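3.2 Teaching by hand and by remote control

Each task in the Birnwood set was taught in two ways. In the first way, the teacher holds the arm of the Puma and moves it through the task. In the second, the teacher sits at the Rusteo desk and drives the arm with a hand controller, looking only at the wrist view. Alcides Sánchez gave all the lessons at the Skoltwood site, 838 in total, and no lesson was edited afterwards. We kept the same table cover for all tasks – a green one with white grid lines – so that the learner could not guess the task from it.

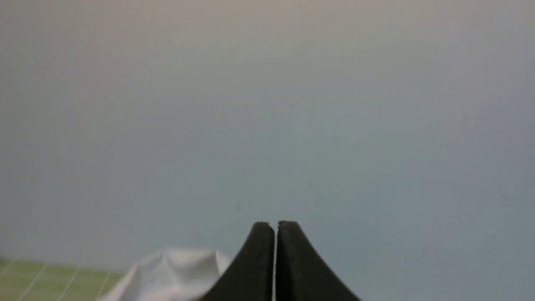
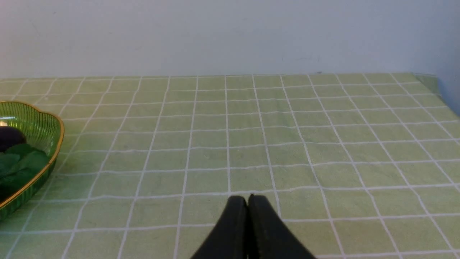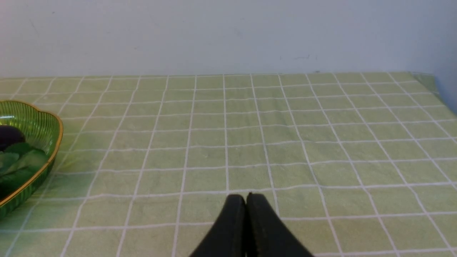
Figure 3. Wrist views with nothing held in the gripper. First: white cloth at the lower left. Second and third: green glass bowl with leaves at the left.

Does the teacher need to see the whole table during remote control?

A full view is not necessary for short tasks, but it helps when the arm must turn back to an object it has passed. In eight lessons the teacher stopped and asked for a second view, and five of these were among his first attempts.

Lessons given by hand were shorter, but the paths were less smooth near the end of the movement. We think that the weight of the arm explains part of this – the teacher has to slow it down with his own strength. For this reason the two kinds of lesson were kept apart in training, and they are compared in the next section.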